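Small bits dumped on the bed - how do you lot sort yours?
Home & Storage > Decluttering

mopandbucket
Posted Tuesday, 7.40pm
Right, quick one before tea. Doing the bedroom drawers and the usual has happened, everything ends up on the bed and I've no idea where any of it lives. Bought a Giletti drawer divider, 11 compartments, and already it's full of nonsense. Do you sort by type or by room or just bin it?? Need to sleep in here tonight.
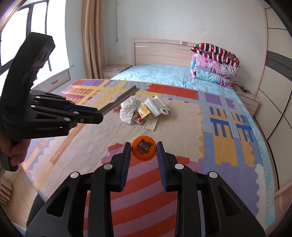 Drawers are where it all came from, and that's the annoying part, none of it matches. I'm fine with clothes. Bedding, fine, folded and stacked up by the headboard. It's stuff like a ruler and one orange bottle top with the drink name on it, what category is that even. Bin for the top I suppose. Carrier bags I keep, don't start.

tinlid_47
Sort by type, always. Stationery in one, packets in another, rubbish straight out. Took me 13 minutes last time and that was a bad drawer.

PennyFarthing
Disagree. By room. If it gets used in the kitchen it goes to the kitchen, doesnt matter what it is. Type is how you end up with a box of 100 pens upstairs and none by the phone.

tinlid_47
Nobody has 100 pens

PennyFarthing
You've not met my husband

oldsocks
Get a Salehi tray, the shallow one. Dividers are too deep, you just lose things under other things. Also do it on a table not the bed, small bits roll into the blanket.

mopandbucket
No table up here so bed it is. Had another go. Carrier bag still out, haven't decided on the little pink plush toy, and now there's a cardboard tube and a roll of tape as well. Tube's a bit creased down the side but could keep string in it? Or cables. Got loads of cables.

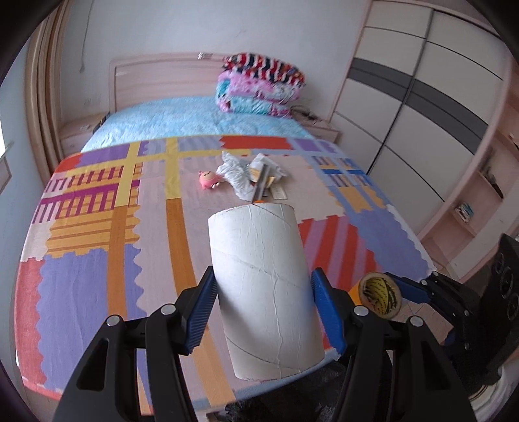

Cables in tubes is a good shout, says greywellies, one cable per tube and write on the side what it's for. Tape wants to go wherever you wrap parcels though, never a bedroom drawer.

PennyFarthing
See. By room.

oldsocks
Tubes roll about. I had a drawer of them and it drove me mad. Freezer bags flat in a Trutau box, much better, and you can see in.

tinlid_47
Freezer bags for cables, what a waste. Bin the tube, bin the bottle top, keep the toy. Done.

mopandbucket
Keeping the toy, yes. Tube on trial till the weekend. Going to try by room, and if it's a mess by Sunday I'm blaming Penny. Anyone know if the Salehi tray fits a narow drawer?

oldsocks
Mine does, only just. Measure first, you've got a ruler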